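Open afternoon, Vemwood hall – speaker notes, part 2 (demo table)

Start at 2 pm. Wait for the door to close before speaking.

Introduce Edeltraud Schmieder, who runs the Fustley bench and takes technical questions after the demo. I cover the task only.

The task is fruit to bowl. Two arms, two hands, one table. Say that the bowl position is changed between runs and that no marks are put on the table. Group size is 34, so ask the back row to move up to the screen, which shows the view from the head.

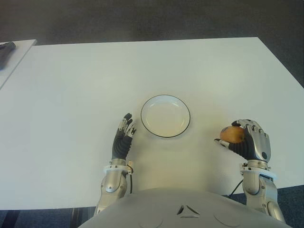

Head view: fruit in one hand, the other hand open, bowl between them.

Point out the grip first. Fingers over the top, thumb underneath. Visitors tend to watch the arm and miss the thumb – slow down at this point.

Then the control loop. Joint targets are updated every 4 milliseconds. Lusotano logs each run, and the set now stands at 300 runs for this task. Do not quote a success rate; Schmieder has the current table and will give it if asked.

If a run stalls, keep talking and let the bench reset it. Do not reach over the table.

Questions, then hand over to Edeltraud. Next group at 4.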